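最后更新：2022-03-07

分类：日记 / 收拾屋子

今天终于把桌子那一片弄了弄！拖了整整一个二月，每次路过都跟自己说明天吧明天吧，结果明天就到三月了。早上起来喝了杯速溶咖啡，换了条旧裤子，手机往沙发上一扔，开干。

先说桌子。白色的，桌面一头带个缺口，像台阶似的缩进去一块，当初在Skernero看中它就是因为这个缺口，觉得特别，买回来才发现这个缺口最爱害人，东西往那边一推就掉地上（笔、橡皮、半包饼干，都掉过）。花了800块，不便宜，搬上楼那天胳膊酸了好几天。不过用到现在我还是喜欢它，白桌子就是亮堂，哪怕外面阴着天，坐在跟前心情也好一点。缺点也是白，杯子印、铅笔印，什么都藏不住。我拿湿抹布擦了一遍，又用干的擦了一遍，有一道蓝色的圆珠笔印死活下不去，最后挤了点牙膏慢慢磨，磨淡了，算了，就当它是花纹。

然后是那个黑色的网格架子，前面敞开的，高高一个。我为它纠结了好久！放地上嫌矮，放柜子上又够不着，来来回回试了3个地方，最后还是搁在桌面靠后、贴着墙的位置。这样前面还留得出一大块地方写字。网眼很细，好处是透气，看着也不闷，坏处是积灰，得拿旧牙刷一格一格地刷。刷着刷着居然上瘾了，听完了一整期节目才停手。

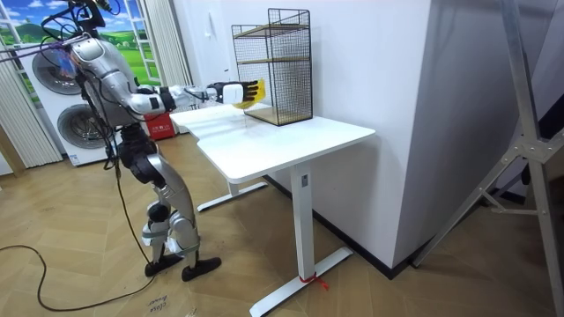
架子里到底放什么，我到现在也没完全想好。按理说应该放常用的东西，可是我"常用"的东西隔几天就变一轮，上个月天天写信，信纸信封堆成山，这个月又迷上钩杯垫，毛线球滚得到处都是。Kiss那套彩色铅笔肯定要留在手边，Lala的贴纸本可以往里塞一塞，反正一年也贴不了几张。哦对了，还翻出一沓Prevton的明信片，去年买的，一张都没寄出去，脸红。打算这周写两张，写了就寄，先在这里立个字据。

桌脚我也擦了。白色的桌脚又长又平，贴着地伸出去，灰全落在上面，平时坐着根本看不到，蹲下来一看吓一跳。前面那只脚上还系着一小截红绳子，两头拖在地上。想过剪掉，剪刀都拿来了，又觉得白乎乎的一片里有这么一点红挺好看的，就留着吧，哪天看烦了再说。

地上的线是最让人头疼的。我每次收拾屋子，收到线这一步就想躺平，理的时候整整齐齐，转个身又弯成一团。网上有人推荐那种理线盒，看了看，好一点的要136，我盯着购物车看了半天，还是没下单。一个盒子啊！这钱我能买多少毛线。先用扎带凑合，扎带抽屉里多的是。

说到花钱，顺便记一笔：这两个月零零碎碎往这屋里添东西，加起来快3,000了，自己都吓一跳。明明每一样都是"才几十块"，凑一块儿就不得了。所以三月不许再买收纳用品了，收纳用品本身也是要收纳的，我家柜子最下面那层现在塞的全是空盒子……写到这里有点心虚，因为昨天晚上我还收藏了一个小推车。只是收藏！没有买！

中午随便下了碗面，卧了个蛋，端着碗站在门口看了半天，越看越顺眼。下午本来还要接着弄衣柜，吃完就困了，倒在沙发上睡到快四点，醒来脖子都是歪的。衣柜改天吧，它在那儿又不会跑。

晚上试着坐下来写了会儿东西，就是这篇。椅子好像比桌子矮了一点点，胳膊要抬着，写久了肩膀紧。明天找个垫子垫垫看，旧的那个坐垫应该在床底下，就是不知道还能不能见人。

还有，抹布忘记洗了，还泡在盆里，我去洗一下。

标签：日记，书桌，整理，碎碎念

© 2022 本站文字均为个人日记，转载请先留言 | 联系我 | 返回顶部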